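Plarkavberg butcher-block top, long-term review

I bought the Plarkavberg top to replace a laminate counter offcut that had swollen along one edge. It has been in use for 17 months now, mostly for sorting and packing small things: sachets, sample packets, paper slips, wipes. No food gets cut on it and no heavy machining happens on it, so if you want to know how it takes a chef's knife or a vise, you'll need another review.

The top is sold as a plain slab with no legs. Mine is the shorter of the two lengths and 27 inches deep. It arrived from Raren on a pallet, wrapped in foam and cardboard, and the delivery slip gave the weight as 92 pounds. That is a two-person lift, and the cardboard has no handholds, so open the box where you plan to use the top. One corner of the packaging was crushed but the wood underneath was fine.

It ships unfinished. The surface was smooth enough to use as it came, apart from a rough strip on the underside that I didn't bother with. I went over the top and the edges lightly with fine paper, vacuumed, and put on Soletti clear hard oil. The can says two coats. The first one disappeared almost completely, so I did three, with a day between each. The smell was gone by the end of the week. I oiled the underside too, one coat, as the instruction sheet recommends doing both faces to keep the slab flat.

Mounting was the slow part. The sheet tells you to use slotted brackets so the wood can move with the seasons, but none come in the box, and the drawing showing where to put them is about the size of a postage stamp. Pre-drill for every screw. I snapped one off on the first afternoon and had to work it out with pliers.

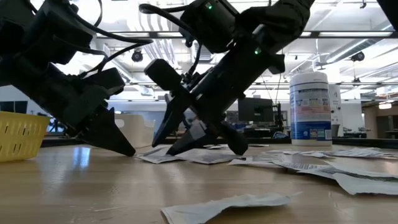
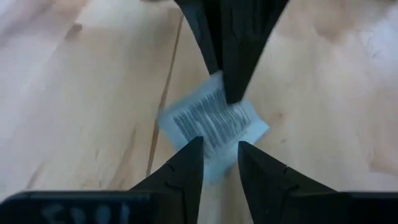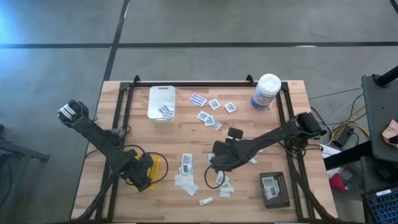
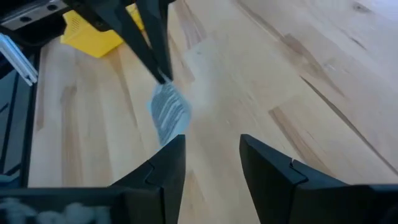

Color is what most buyers ask about on the Raren page, so I'll start there. The product photos make it look like one even honey shade. What you get is a mix, and you should expect to see the strips as strips. In the last photo the bands go from cream to light tan, with a long darker streak running across and some knot marks toward the corner. I like it. If you want a uniform surface, this is the wrong product, and stain will probably make the differences stronger. The knots on mine are all tight and flush. I ran a fingernail over them before oiling and nothing caught.

The joints between the strips have stayed closed. One shows as a thin dark brown line in places, and I watched it through the first winter in case it opened up. It hasn't. A sheet of paper slides over it without stopping, and small packets don't snag on it either. That was my main worry, as the old counter had a raised edge that caught the corner of everything.

White things show up well on it, which I hadn't thought about when I ordered. Torn scraps of paper are easy to spot against the wood, and so are white packets with gray printing. On the old white counter I was forever missing pieces. The one case where it doesn't help is under strong light. The oiled surface has a soft shine, and wherever a lamp or window reflects off it you get a pale patch that can hide a white slip completely. A more matte finish would be better for this. Soletti sells one, and I'll use it for the next coat.

Cleaning is simple. Paper dust brushes off. For anything sticky I use a damp cloth and then a dry one. A canister of disinfecting wipes lives on the table, and I've used those on the wood more than I should. They do take the oil down. One area near the front edge started to look chalky at the end of the first year, and a light sanding and one thin coat brought it back in an evening. If you plan to wipe your top with disinfectant every day, buy a sealed one or put a mat down.

Water rings: one so far, from a mug left overnight. It faded to almost nothing after the touch-up.

Dents are the weak point. The wood is not especially hard. A dropped hex key left a mark, and dragging a metal bin across left two shallow lines. Plastic baskets and trays have done no harm. I would not set a toolbox on it without something underneath.

It has stayed flat. I laid a long straightedge across it when it arrived and again in March, and I could see a sliver of light at the middle the second time, less than the thickness of a business card. The room is heated in winter and the floor is concrete, so it does get dry in there. I count that as good.

I also have a Barasa top of about the same size in the next room. The Barasa comes pre-finished, has a tidier edge, and its strips are better matched for color. It also costs a good deal more, and the factory finish has started to wear through in one spot, where it's much harder to repair than oil. For a packing table I'd choose the Plarkavberg again. For a kitchen island that guests will look at, I'd at least go and see the Barasa first.

More than 1,000 small orders have gone across this one so far, and it looks used but in good shape.

Good: flat, solid, smooth joints, easy to touch up, fair price.

Less good: no brackets included, poor drawing, marks easily, needs oil upkeep, color varies a lot from the product photos.

Four out of five. I'd have given it four and a half with a decent instruction sheet and a bag of brackets in the box.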